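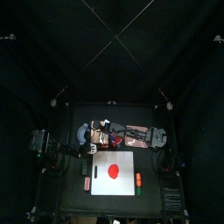
Hi Kalevi, quick February update on the Grolamano play kitchen set! The white cutting board with the red circle is my favorite so far (I know you wanted it plain, but give it a week). We've spent 693 of the 1,000, mostly on boards and the little colored blocks. Green and orange are settled, and Rok is still fussing over the pink. I'd like 2 more boards with the same handle slot before we order the full 10. Can you okay that by noon tomorrow?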